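Is the Wandberg survey dictionary worth it for a beginner?

mudbrick_fan
I keep seeing Wandberg's one-volume dictionary of ancient building recommended for people starting out. The blurb promises everything from early farming villages to late temples, with plans. That's a lot of ground for one book. Has anybody here read it with a pencil in hand, or are we all repeating the back cover?

plinthcourse
I own it. The entries on brick bonding and drainage are good. The entries on individual sites are thin, and a few lean on reports that were out of date when the book went to press. I'd borrow it before buying.

Tell_Tale
Thin compared to what? It's a dictionary. You look up "corbel," you get corbel, you get a drawing and three references. I've used mine for years and never felt cheated.

plinthcourse
Compared to the Prikeo handbook, which costs less and tells you when a wall on the plan is a guess. Wandberg draws everything in the same solid line. Look at the temple plans and try to work out what was dug and what somebody filled in at a desk.

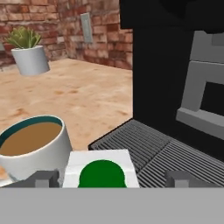
mudbrick_fan
The solid line thing bothers me too. I checked one courtyard house against the dig report in our library and nearly 33 feet of outer wall in the drawing isn't in the report at all. Maybe there was a later season I don't know about. The entry doesn't say.

oldkiln
There was a later season. It was published in the Moldovan series, volume 6, and good luck finding a copy. I still wouldn't take the wall on faith, the trench stops short of the corner.

Tell_Tale
So the book was right and you're still mad at it.

oldkiln
I said the trench stops short. Half a wall is half a wall.

sunbaked
Can I ask about the ziggurat entry? It says the core was solid brick with reed layers and then gives a height. How does anyone know the height when the top is gone? My edition gives no source.

plinthcourse
They don't know it. Usually it's worked back from the slope of the stairs, or from a tablet that may be talking about a different building. A careful author gives you a range. I don't trust a single number there.

Tell_Tale
Fair point on the heights. I'd still hand it to a beginner for the vocabulary.

mudbrick_fan
Vocabulary I can get for free. I'll try the Prikeo first and see if the library will order the other one. Cirton has a reprint listed for May but I can't tell if it's revised or just a new cover.

oldkiln
New cover would be my bet.

Comments (4)

gatehouse: The reprint page says "updated bibliography." Doesn't mention the plans.

lintel_lou: Updated by how much? The last one added a single page.

sunbaked: Still no answer on which tablet, if anybody has it.

Tell_Tale: Try the notes to the entry on stairs, not the one on ziggurats.

Last updated: November 9, 2020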